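# Regional dashboards: where we are at the end of September

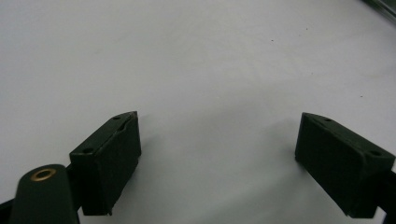

**Frida Vestergaard**
Reporting lead, Thorlacius

Thank you for the extra week on this. I know you wanted something to read before the Gitby people come in, and I would have hated to send you half a page with the good bits missing, so make yourself a coffee, because I've gone on a little (as usual).

The short version is that the sales and stock dashboards are both live, the returns dashboard is close, and the staffing one has slipped. I'll take them in that order.

## Sales

All 526 stores are now feeding into the sales view, and the regional managers have been opening it on their own without me nagging, which has pleased me more than I can say. We dropped the gauges in the end. They looked lovely in the demo, but you couldn't compare two regions without squinting back and forth, and plain bars with a target line do the same job in a third of the space. The target line can be switched off with a checkbox, which was Gitby's request and a good one.

One wrinkle: the colors. Red and green were already being used for "behind" and "ahead" in the old spreadsheets, and several managers told us they couldn't tell them apart. We've gone to orange and blue, and the legend sits right under the title now.

## Stock

This one took longer than I promised you in the spring. The workbook behind it had grown to 2054 rows of lookups, a good many of them pointing at product codes that were retired ages ago, and every refresh dragged the whole lot along. We moved the lookups into Tredari and kept only the summary table in the workbook. A refresh that used to send people off for lunch now finishes in nearly 300 seconds. I'd still like it faster, and I have a couple of ideas, mostly to do with loading the history only when somebody asks for it.

## Returns

The charts are built and the drill-down works from region to store. What's missing is the reason codes. Two of the warehouses type them in freehand, so "damaged box," "box damaged" and "dmg bx" all come through as separate slices, and the chart looks like a dropped plate. I've written a mapping table and asked both warehouses to look it over. Once it comes back I need a few days to test.

## Staffing

I'm sorry about this one. We were waiting on access to the Fusisgate schedules, and when it came through the hours were stored by shift and we had planned for hours by day. A shift that starts on Sunday night and ends the next morning has to be split, and our first attempt counted it twice. The fix is understood but not written. I'd rather show you nothing than show you wrong hours, so please don't share the draft tab if you come across it.

## Money and what I need from you

We're inside the budget, and I don't expect to ask for more. There are 3 things I'd be grateful for:

- a yes or no on printing. The managers want a one-page version, and it does mean a separate layout.
- a name at Fusisgate I can phone when the schedules change format.
- your blessing to switch off the old monthly spreadsheet once returns is live. Keeping both going is eating most of my Fridays.

I'll send the next report when returns has been through testing, and I'm happy to walk you through the stock view any afternoon you like. Mornings are when the refresh runs, so I'm usually glued to it until ten.

Warmly,
Frida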